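Minutes of the Final

The Skelunau Regional Netball Association records that its December championship was held at the Prikton Recreation Centre, a venue licensed for 1000 spectators. Paid attendance was 333. The Association considers this figure satisfactory.

The match was contested by Flitora and Mustonen. Both clubs had submitted their team lists by the required hour. Mustonen's was amended once, to restore the name of Birdie Pennington, goal defence, who had advised the secretary in writing of her retirement and then, also in writing, of her change of mind.
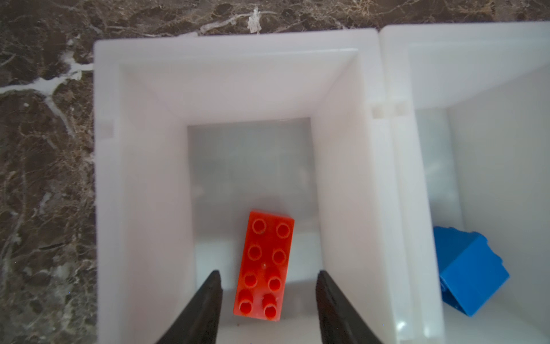
At the final break Flitora led by two goals. The Association's representative, seated at the scorer's bench, observed that Pennington did not sit down with her teammates. She stood at the sideline with her hands on her knees and looked at the far post, where she had played her first match 20 years earlier under a tin roof that had since been replaced.

Play resumed. The scores were level with a minute remaining. A pass intended for the Flitora shooter was intercepted by Pennington, who held the ball for the full time permitted – the umpire's arm had begun to rise – before releasing it to centre court. Mustonen won by one goal.

The trophy was presented in accordance with the by-laws. Pennington was asked whether her earlier letter should now be returned to the file. She requested that it be left with the secretary until the new season's registrations had closed.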